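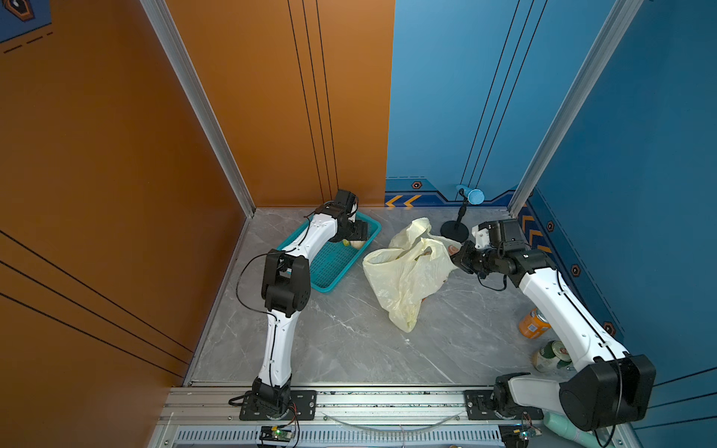
Bread Left Over at Radel Hall: Student Project Report

Khang Văn
Submitted Mar 17, 2021

1. Background

Radel Hall has 170 residents and one dining room. Bread rolls are put out at dinner in open trays, and residents take as many as they want. The rolls come from the Hajji bakery every afternoon. At the end of dinner, whatever is left in the trays goes back to the kitchen, and whatever is left on plates goes in the food bin.

The kitchen has kept the same daily order since the fall. It was set from the number of residents, without any record of how many rolls are eaten. I wanted to find out how much bread ends up in the bin and whether the menu makes a difference.

2. Method

The weighing was done at dinner on eight days in February. Lunch was left out because many residents eat on campus, and breakfast uses sliced bread from a different supplier.

Two tubs were placed beside the dish return. One was for bread and the other was for everything else. A sign asked people to put rolls and pieces of rolls in the first tub. After dinner I took out anything that was not bread, picked out napkins, and weighed the rest on the kitchen scale. The weight of the empty tub was subtracted.

Rolls left in the trays were not part of the weighing. The kitchen uses these for breadcrumbs or puts them out with soup the next day. I asked the kitchen to write down if any tray rolls were thrown away, and there were no entries on the sheet.

A fresh roll from Hajji weighs 65 grams. I used this number to turn the weight of the scraps into whole rolls. Bread that has been sitting out loses a little water, so the result is slightly low.

3. Results

The kitchen ordered 400 rolls during the study, the same amount each day. The total weight in the bread tub was 3,575 grams, equal to 55 rolls. That is a little under 14 percent of the order.

The amount was not even from day to day. The lowest weight came on the evening with lentil soup, and the second lowest was on the evening with beef stew. The highest was on pasta night, when garlic bread was served as well. The second pasta dinner was also above the average, though there was no garlic bread that time.

Most of what was in the tub was torn halves. Whole rolls with no bite taken were less common than I expected before starting. On two evenings there were a lot of crusts with the middle pulled out.

4. Comments from residents

I left a paper form by the door with one question: "If you left bread on your plate tonight, why?" The most frequent answer was that the person was full. Several wrote that the roll was dry or hard on the bottom. Other answers mentioned no butter left, and taking a roll while waiting in line before seeing the main dish. One person asked for the sesame rolls to come back.

The trays stand at the start of the line, before the hot food. Residents have to decide on bread before they know how big the serving is.

5. Problems with the study

Some bread went into the wrong tub. I moved it when I saw it, but small pieces soaked in sauce could not be separated and were not weighed. People also knew that the bread was being weighed, and this may have changed what they did, especially on the first evening. Eight dinners is a short period, and only the pasta was served more than once, so the link with the menu is weak.

I first planned to enter the weights in Indis, but the template did not allow two tubs per meal. The numbers were kept in a plain spreadsheet.

6. Suggestions

Move the bread trays to the end of the line, after the hot food. Order fewer rolls on pasta days and skip them when garlic bread is served. Ask Hajji for the price of a smaller roll. If the trays are moved, the weighing should be repeated for the same number of dinners with the same menus.

The kitchen has agreed to move the trays after spring break. The order will stay as it is until then.

Recent reports
Susta: Water Use in Shared Laundry Rooms
Bike Parking Behind Radel Hall
Indis Template Guide for Meal Records
Hallway Lighting and Timers
Paper Cups at the Library Cafe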